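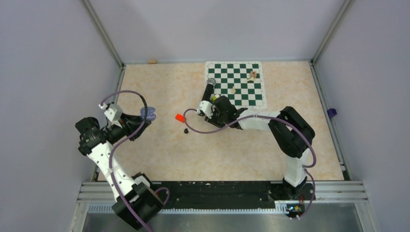 Photo: Rhona Baxter. Reuse with credit, please.

Roll-up chessboard

From the Praston Games Cupboard, an encyclopedia of things you play with. Entry by Olanrewaju Lawal, last edited May 7, 2023.

A roll-up chessboard is a chessboard made from a bendy sheet, so you can roll it into a tube, stick it in a bag and forget about it until you want a game. It has the same 64 squares as any other board and you play exactly the same chess on it. Club players use them by the hundred, schools love them, and I've owned so many over the years that my family has stopped asking what's in the tube (it's always a chessboard).

Other names: roll-up mat, tournament mat, soft board, and "the floppy one", which is what we call it at our club and what I'll probably slip into calling it further down.

What it's made of

Most of the ones you'll meet are vinyl. It wipes clean, it's cheap, and it puts up with being trodden on. Then there's silicone, which is heavier and rubbery and lies down flat the moment you let go of it, and there's the mouse-mat sort, with a cloth top and a foam rubber back. I like the mouse-mat sort best for playing at home. The pieces make a lovely soft thud on it! Its one big fault is tea. Vinyl doesn't care about tea at all, but a cloth top will hang on to it for ever, and I have the board to prove it.

You can find leather and suede ones too, usually sold with a drawstring bag. They're handsome things, though I've never got on with them, as the creases stay in and a pawn parked on a crease leans like a drunk.

Colours

Green and white is the one you'll see most often, or green and something close to white, such as cream or buff. People argue about why green won. The explanation I was given as a boy was that it's easier on the eyes over a long game than black and white, and having played on both I'd go along with that. Black squares also swallow up black pieces, particularly in a hall with bad lighting. The board at the top of this entry is a dark green one with a thin white border, and it has a pair of light tan pieces on it, one of which I'd call a knight or something very like it and the other a pawn, going by the size and the roundness.

Blue and brown boards turn up as well. Red ones exist. I played one long game on a red one and saw green squares on the ceiling when I went to bed.

Borders and letters

Plenty of roll-ups have a wide border with letters along two sides and numbers up the other two, so you can write down your moves. If you're teaching children, get one of these. Saying "move your horse to that square, no, that one, no, up a bit" wears you out by the end of an hour, and "knight to f3" takes no time whatsoever once they've got the hang of it. Other boards leave the letters off and keep the border slim, and those take up less room on a small table.

Size

The usual guide is that the king's base should take up a bit over three quarters of the width of a square. Go much bigger and everybody's elbows are in everybody's bishops, go much smaller and the board looks like a car park on a Sunday morning. A full-size tournament mat has squares a little over two inches across. Travel ones come smaller, and if you buy a travel one you'll want travel pieces to go with it. (I didn't, the first time. I was eleven and it was my own money.)

Getting it to lie flat

This is what people write in about most, so it gets a bit of room.

A vinyl board that's been rolled up tight all summer will come out in September wanting to be a tube. Roll it the opposite way for a minute and it'll usually give in. If it won't, put it face down on a table with some heavy books on top and leave it overnight. Gladys Apaza, who looks after the sets at Endberg, swears by a warm room and patience. Jummai Babalola swears by a hairdryer, on low, kept moving. I've tried both and I'm with Gladys, mostly since the afternoon I got the hairdryer too close and gave one corner a permanent wave.

The other answer is to store it properly in the first place. Roll it loosely with the squares on the outside, so that when you open it up the edges curl down towards the table and the weight of the board does the rest. Please don't fold it! A fold in vinyl is there for life.

Cleaning

Warm water, a drop of washing-up liquid, soft cloth, then dry it before you roll it. That's all I do. Stronger sprays can dull the print, and on the cheaper boards they can take the green off altogether.

In clubs and schools

The big draw here is storage. When we ran the Tamuno schools day we had 355 children playing, and every one of the boards went over in the back of Valentyna Yurchenko's estate car with the seats down and the dog still in his usual place. You couldn't do that with wooden ones. The Plavholm congress is larger still, with 500 boards laid out on the first morning, and it's a fine sight from the balcony, all that green.

They do wander off, mind you. Write the club's name on the back in marker pen, in big letters. Ours says PRASTON and a number, and number 222 has come home to us twice.

Against wood

A wooden board looks nicer on a sideboard and feels grander to play on, and I wouldn't be without mine. It also warps, chips, weighs a ton and costs a good deal more. For carrying about, for children, for the garden, take the floppy one.

See also: Chess clock; Drawstring bag; Pieces, weighted; Travel sets (magnetic)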